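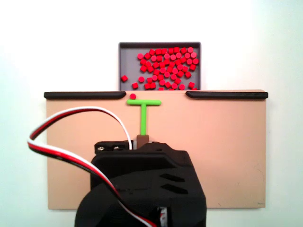

WALLS, SHELVES AND FIXINGS
Unit 42, Rutherford building, checked 24 January 2023

Scuffs and scratches: OK. A few light scratches on the tan board, down by the lower right corner. I'm not going to get worked up about those, and please don't paint over them (Haziq, I'm looking at you!).

Anything loose on the walls: OK. I gave everything a good tug and nothing moved. The coat hooks by the front door finally got proper anchors, hooray.

Shelf loads: NEEDS WORK. The top shelf in the stock closet is bowing again. Heavy boxes go on the bottom, folks, and the paper towels can live up high.

DOORS AND EXITS

Back door opens all the way: OK, but it squeaks like crazy. I put some oil on the hinges while I was there.

Exit sign lit: OK on the front, NOT OK on the back. I pressed the test button and got a sad little flicker. Kylie Pearce is ordering a new battery from Ultness.

Hallway clear: OK after I moved two bikes. I know it's cold out, but they can't go there.

FIRE STUFF

Extinguishers: OK. Needles in the green, pins in, tags good through June. The one in the kitchen was hiding behind the recycling again, so I've taped off the floor under it.

Smoke alarms: OK, all of them nice and loud (sorry, downstairs neighbors!).

ELECTRICAL

Cords and power strips: NEEDS WORK. Somebody plugged the space heater into a strip under the front desk. It goes straight into the wall or it goes home.

Breaker panel: OK. Labels are readable now, except for number 20, which just says "misc." Haziq is going to trace it.

I'll be back to recheck the shelf and the exit sign once the battery shows up.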